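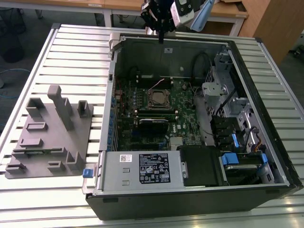 Ticket 217
Opened by: Hagos Abera
Assigned to: Byung-chul Song
Item: Dell desktop tower, asset 186
Status: Waiting on part

Hagos Abera
Tower won't start. Power button lights up amber, fans spin for a few seconds, then it shuts off. No beep codes and nothing on the monitor. It was fine on Friday. I tried another outlet and another power cord, same result.

Byung-chul Song, 11/5/19
Side panel is off and the case is lying flat. The processor is out and the socket is open. Hard drive is still in its carrier with the blue tabs, and I left the expansion card seated for now. No burn marks on the old processor. Fresh paste is on the bench for when it goes back together.

Hagos Abera
Do I need to worry about my files? The Humar folder was only saved on that machine.

Byung-chul Song
The drive should be OK, but I'll copy it before anything else gets swapped. You have 400 GB on there according to the last inventory, so expect it to run overnight.

Byung-chul Song
Copy finished, no read errors. Tried a known good processor from the Bang office spare - same amber light, same shutoff after 8 seconds. Next suspect is the power supply. Ordered one through Dalach. Please don't close this ticket, I'll update it when the part is in.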